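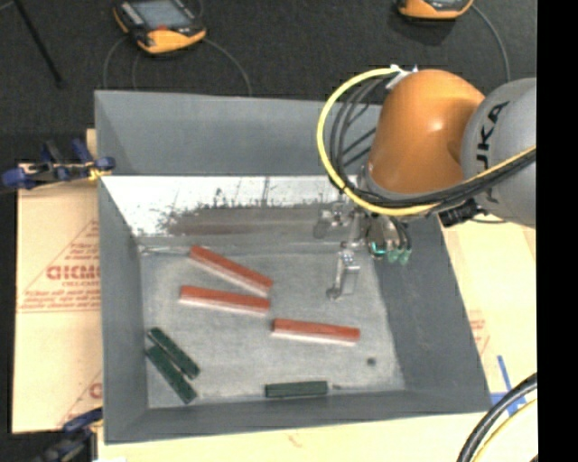 Red blocks on the floor of a grey bin, with an orange and grey robot arm.

Drawing a bare tree in December

In the last issue of the Dravum newsletter we asked what our readers would like to draw during the dark months. We received 241 answers, which is more than we have ever had, and a large part of them asked for trees without leaves. So this month it is the bare tree. It is a good subject for a person who has drawn only a little, and children from nine years can follow it with a bit of help.

You need a soft pencil (2B is fine), a harder one for the thin twigs, an eraser that you can press into a point, and paper which is not too smooth. In our own group we use the Salminen sketch pads from the school supplies shelf. They are cheap, and nobody feels sorry when a page goes wrong.

Before you begin, look at one real tree for several minutes. Any tree will do. From the reading room in Flovov we can see an old lime, and every winter the group draws it again. Look first at the outline of the whole crown. Is it round, or tall like an egg, or wider on one side? Half close your eyes so that the small twigs melt together and you see only the large shape. Draw this shape very lightly on your paper. Later you will erase it, so please do not press.

Next comes the trunk. Many beginners draw two straight lines and close them at the bottom with a third one, and then the tree looks like a post that was put on the grass. A trunk becomes wider where it meets the ground, and the roots make small hills on both sides. Leave the bottom open. Some short strokes of grass will cover the place where the line stops.

Now divide the trunk into two or three main branches. It is useful to remember one simple thing: a branch is always thinner than the part it grows from. When you have drawn a fork, both arms of it must be thinner than the piece below. If you keep this in mind up to the last twig, the tree will look right even if the shape is quite different from your model. The other thing to watch is the height of the forks. If all the branches leave the trunk in pairs, left and right at the same height, you get a fish bone. Some kinds of tree do grow almost like this, but for a lime or an oak you should let the forks come at different heights.

Do not forget the branches that come towards you. These are the difficult ones. A branch which points at your face looks very short and starts with a round shape, like the end of a sausage. Draw it in front of the trunk, and let its lines cross over the lines of the trunk. Then erase what is behind. Even one or two such branches will give the tree some depth, and the children in our group like this step very much, even if it comes out strange the first time.

For the middle branches, turn the pencil a little in your fingers while you pull it away from the trunk, and press less and less. The line will become thinner by itself. Small corners are welcome. Branches change their direction where an old twig has broken, so a line with a few bends is better than one smooth curve.

For the twigs, take the harder pencil. You cannot draw all of them, and you should not try. Work in groups, and leave some holes in the crown where only the sky is visible. Check the light outline from the beginning and let most of the twigs end near it. A few may go outside. When this is done, press the eraser on the outline and lift it until it has disappeared.

The shadow is the last step. Decide from which side the light comes, and put the darker strokes on the other side of the trunk and of the thick branches. Use short strokes which follow the bark. On a lime they go mostly upwards, on a birch they go around the trunk. Under each thick branch, where it joins the trunk, add one very dark spot. I was surprised how much this changes the drawing when I learned it.

If you have time for a second sheet, draw the same tree with ink and a small stick from the ground. The stick gives an uneven line and it becomes dry in the middle of a stroke, which suits the bark well. Put a newspaper under your paper, please, and wear old sleeves.

Two notices for the group. The drawing afternoons in Flovov begin at 3 o'clock until the end of winter, because the light goes away early and we want to have at least one hour at the window. Tea is there, but bring your own cup. Also, the small exhibition called Dodedness, with drawings of dead wood, stumps and fallen branches, still has free space on the wall near the stairs. You may bring up to two sheets, without frame, with your name on the back in pencil. The cupboard has new paper too: we bought 1000 sheets together with the ceramics group, so please take what you need and write it in the book on the upper shelf.

Next month we continue with snow on a roof, and for this you will need grey or light brown paper and a white pencil.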